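Flidham toy library reopens in its new home with a bigger block corner

Sep 30, 2015

After a summer of boxes, paint trays and a good deal of carrying things up and down stairs, the Flidham Toy Library has opened its doors again, this time in the old Gadach shoe store on the main street, and families who dropped in on opening morning found a bright front room, a proper coat rack at last, and more blocks than the library has ever been able to put out at one time.

The library had been without a room of its own since August, when the lease ran out on the basement it had used for years. Its 3,000 toys, puzzles and games went into storage, and for a few weeks families could borrow only from a folding table outside the post office - which was friendly enough in the sunshine and not much fun in the rain.

What people seem to be talking about most is the block corner. The old basement had one low shelf for building toys, and anyone who came after ten in the morning usually had to wait for a turn. The new corner takes up the whole back wall, with shelves that small children can reach and plenty of room between the tables for parents, strollers and the odd grandparent who would like to sit down and build something too.

Much of the new building stock came from Petkov, the toy shop across the square, which gave 500 plastic blocks in plain, cheerful colors when it cleared out its back room. They have been washed and sorted into bins, and families can play with them on the spot or take a set home in a drawstring bag. The library also has maple boards to build on, a small thing that makes a big difference to a child whose tower keeps tipping over on the carpet.

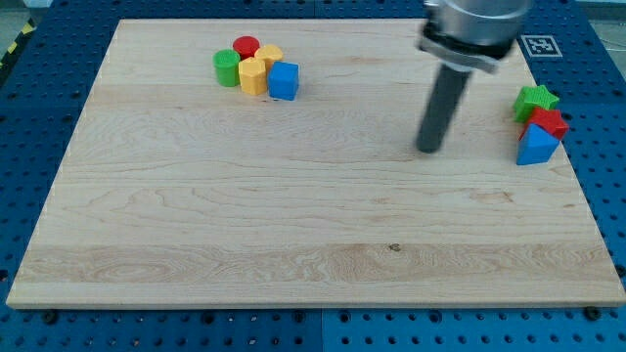
How long can a family keep a set of blocks at home?

Each set can go home for 4 weeks, and it can be renewed once at the front desk or by phone, as long as no other family has asked for it in the meantime.

The rest of the collection is back on the shelves as well, though a few of the larger items, mostly the ride-on cars and the play kitchens, are still waiting for wheels to be tightened and doors to be put back on their hinges. Those should be out by the end of next month. Puzzles have been moved to the front window, where the light is better, and the board games now have a cupboard to themselves next to the stairs.

Opening morning brought in 23 new members, and there was still a line for cards when the cookies ran out. Membership costs the same as it did before the move, and cards from the old basement are still good, so there is no need to sign up again. Anyone who has had a toy at home all summer can simply bring it back, with no late fees and no questions asked.

A building morning for children under six, called Jarnalach after the tumbledown stone tower on the hill behind town, will start next month in the block corner. It is free, there is nothing to bring, and little brothers and sisters are welcome to come along and crawl about on the rug. Sign-up sheets are on the front desk beside the returns box.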